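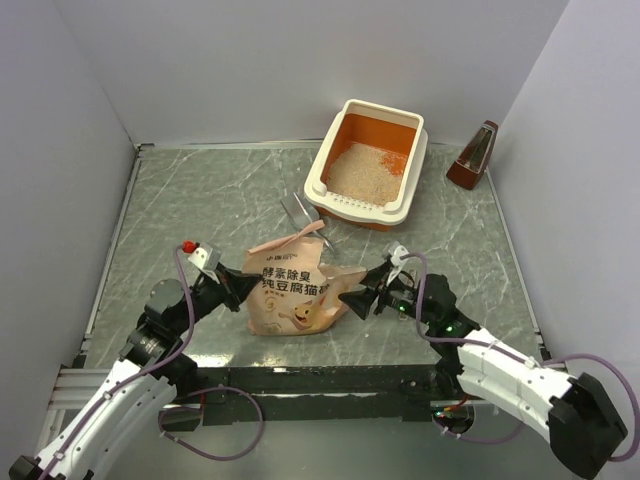
Support > Reading Apps > Wodmont Study Bible > Ticket: Reading plan skips days

Opened by Anas Moussa, Sunday

Hello, and thank you for taking the time to read this! Our small group has been going through the Psalms with the Wodmont reading plan since May, and it has been such a blessing to have everybody on the same page (well, usually). This week my tablet jumped from Day 2 straight to Day 8, and the notes I'd written in the margins of the days between have gone missing. My wife's phone shows them all just fine - same account, same plan. I've closed the app and opened it again, with no change.

Reply from Walter Londoño, Wodmont reader support

Hi Anas, I'm so glad the group is enjoying the Psalms! Please don't worry about your notes. If they show on the phone, they are saved to your account, and the tablet is only behind. I'd like you to try these in order, and please don't remove the app just yet.

Step 1. On the phone, open Notes and tap Sync Now. Leave it open until the little wheel stops.
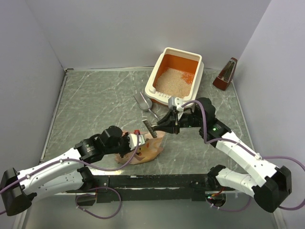
Peach-pink bag on the marbled tabletop

Step 2. On the tablet, go to Settings, then Storage, and clear the downloaded plans. Your highlights stay put.

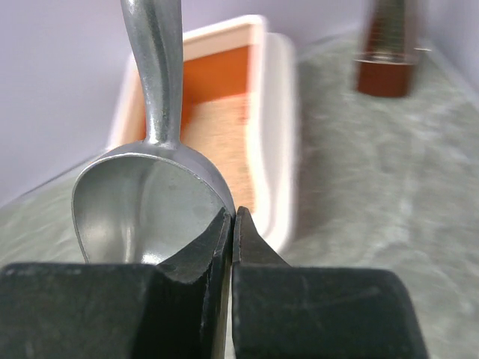
Step 3. Download the plan again over Wi-Fi and pick "Keep my place from account" when it asks.

Update from Anas

Steps 1 and 2 went smoothly, but at Step 3 it never asked me anything. It did say I had 1000 notes, and I wonder if that's too many (I do go on a bit, as you can tell). 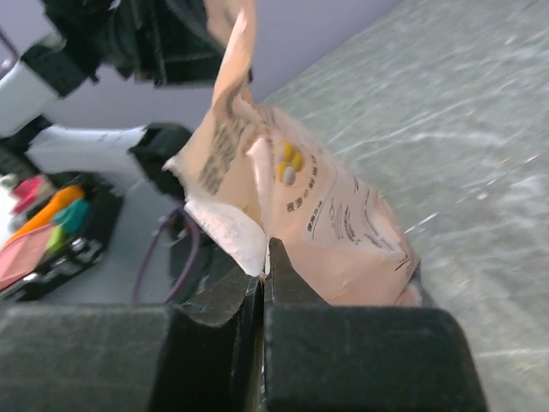 I also noticed the tablet was still on the old Karam text pack, and the phone has the newer one, if that's any help.

Reply from Walter

That helps a lot, thank you! The old Karam pack numbers the days differently. Update it under Text Packs, then repeat Step 3.

Update from Anas

All the days are back, and every note with them - even the long one on Psalm 23. Please close this, and God bless.

Status: Solved
8 comments | 2 shares
Contact Wodmont Support | Back to top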